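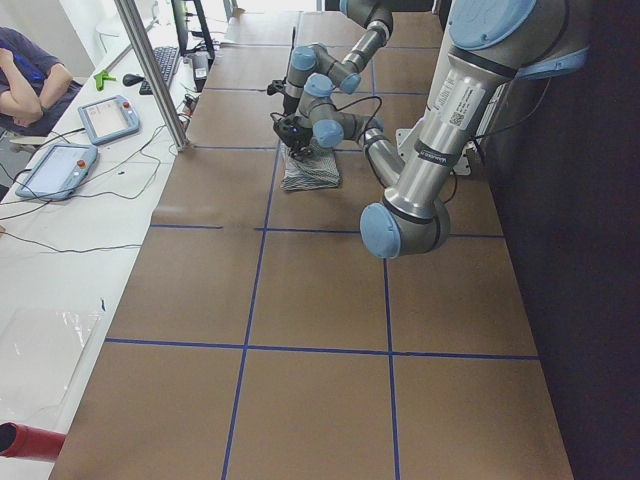

Folded grey and white cloth on the papered table, blue tape marking out the cells.

Stripes next as Skonell switches to flat folding

3 min read

Thursday, February 22, 2018

Skonell is giving up rolling. The cloth library in Brastasska confirmed this morning that everything it lends out will be folded flat from now on, stripes and checks included, with the whole stock to be done before the spring lending season opens in May.

That's 756 pieces. Tea towels, jersey offcuts, table runners, a good many odd lengths which have never had a proper name and go down in the book as "various". All rolled up until now and stood on end in tubs. Quick to put away, a pain to get anything out of.

Brown paper on the long table, blue tape across it both ways. The tape is the guide. Lay the cloth in its cell, square the edges to the lines, fold, press down, move on. Skonell calls the layout the Mussa grid, after the old Mussa drapery shop, whose counter was marked up in much the same way. The shop is long gone, the counter too.

The paper can be replaced when it gets tatty. Tape stays put a bit longer. Earlier tries with chalk were dropped because the chalk got onto the dark cloths, and pencil lines couldnt be seen from the far side of the table.

Plain cloths were done first and gave little trouble. Skonell says 87 pieces have gone back on the shelves so far, nearly all of them in one colour. Patterned stock is slower. A stripe shows up every mistake, and knitted stuff is worse again as it stretches when you pull it straight and creeps back when you let go. 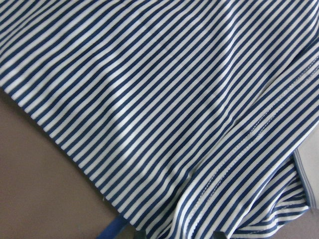 Stop pulling it from the corners, says one borrower in a comment left on our last piece about the library. Pat it out from the middle with a flat hand and leave it a minute before you fold, the comment goes on, and follow one stripe with your eye the whole way, never the edge, the edge on a knit will lie to you every time. The same borrower would rather see the knits kept rolled and only the wovens folded, and thinks the library will be back to tubs by next winter.

Skonell doesn't agree. It's answer is that rolled knits come out with a curl along the edge and people bring them back asking for a swap. Last season the swaps took up a good part of every opening day. Flat cloths can be stacked by width, pattern facing out, and a borrower can see what they are getting without emptying a tub on the floor.

There is one change for borrowers. Cloths must come back folded, in thirds lengthways and then in half. A sheet with the folds drawn on will go in every bag from the start of the season. No charge for getting it wrong, though badly creased pieces may be sent back across the desk to be done again while you wait. Bags stay the same size. The loan limit goes up from 2 cloths to 9, the flat ones taking up less room.

Ironing is not required. Please don't iron the knits at all, the library asks.

Shelving for the folded stock is being fitted along the back wall by Cika, a joinery firm from the other end of town. Same firm did the front desk. The tubs will be given away once empty, first come first served, no reserving. They are deep enough for potatoes, we're told, and several allotment holders have asked already.

Opening hours don't change during the work. Patterned cloths can still be borrowed in the meantime but may be rolled or flat depending on where they've got to, so ask at the desk. Anyone after a matching pair of stripes should probaby wait. Pairs are being put together as they're folded, with a stitch of thread at the corner to show they belong, and a fair few have turned out to be split between different tubs.

Skonell also wants its missing stock back. If you have a striped cloth at home with a small woven tab on the hem, it's very likely theirs. Drop it in the box by the door, folded or not. No questions, no fines, and that goes for things borrowed years ago.
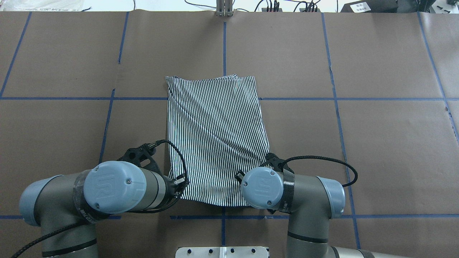
Black and white stripes between the tape lines, one corner folded over and a crease across it.

The folding sheet can be picked up at the desk from next week. A larger print version is on the way.

Related
Skonell cloth library: what you can borrow and for how long
Mussa drapery: readers' memories of the old shop
Brastasska allotments, waiting list reopens
Getting marks out of table linen
Cika to fit new shelves at the reading room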